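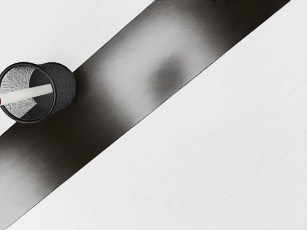
Dark band on white, render.

Threads > Materials > Surface finish

Thread on gloss measurement for dark coatings, mostly for people who specify black parts and then argue with the coater about them. Aug 29, 2026.

1/ A gloss number without an angle tells you very little. The usual geometries are 20, 60 and 85 degrees from perpendicular. Start at 60. If the reading comes out above 70, switch to 20. If it comes out below 10, switch to 85. Write the angle next to the number every time.

2/ Black is harder to judge by eye than white. A white surface sends a lot of diffuse light back and that buries small differences in the reflection. On black there is little diffuse light to hide behind, so haze, orange peel and polishing marks all show.

3/ Haze and gloss are separate properties. Two panels can read the same at 60 and look different side by side, one with crisp reflections and one with a milky halo around every lamp. If the drawing only lists gloss, both panels pass.

4/ We ran into this with the Endberg housings. Spec said satin black, 60 degrees, with limits. Every part was inside the limits. Parts from two batches mounted next to each other still looked like two different products.

5/ The batches had been sprayed on different lines. Vlachopoulos had changed the flash-off time on one of them, which they were allowed to do under the spec as written. Our spec, our problem.

6/ We rewrote it. Gloss at 60 and 85, haze on the retained panel, film thickness on every rack. The first lot under the new wording was 400 parts. We rejected 10, all for thickness at the inside corners.

7/ Retained panels: keep them flat, in the dark, separated with plain tissue. Do not stack them face to face. Ours from last October had rub marks and were useless as a reference by spring.

8/ Meter care. Calibrate on the black glass tile before each session and check it on a second tile afterward. Clean the tile with lens tissue. A fingerprint on the tile moves every reading you take that day — and all in the same direction, so the data looks tidy.

9/ Curved parts. The standard aperture wants a flat area larger than the measuring spot. On a radius the meter reads low. Either use a small-aperture head or measure a flat panel sprayed with the same rack. We do the second. Hivia does the first and our numbers do not compare.

10/ Lighting for visual checks: one diffuse source, one small hard source, both fixed in place. Diffuse shows color and mottling. Hard shows texture. Turn the part, leave the lamps alone.

11/ Somebody asked about powder versus wet. For the Atemo brackets we use powder at 125 microns maximum and accept more orange peel. They sit behind a panel. For anything at eye level I still ask for wet.

12/ Spec template is two pages. I will post it once the tolerance table has been checked.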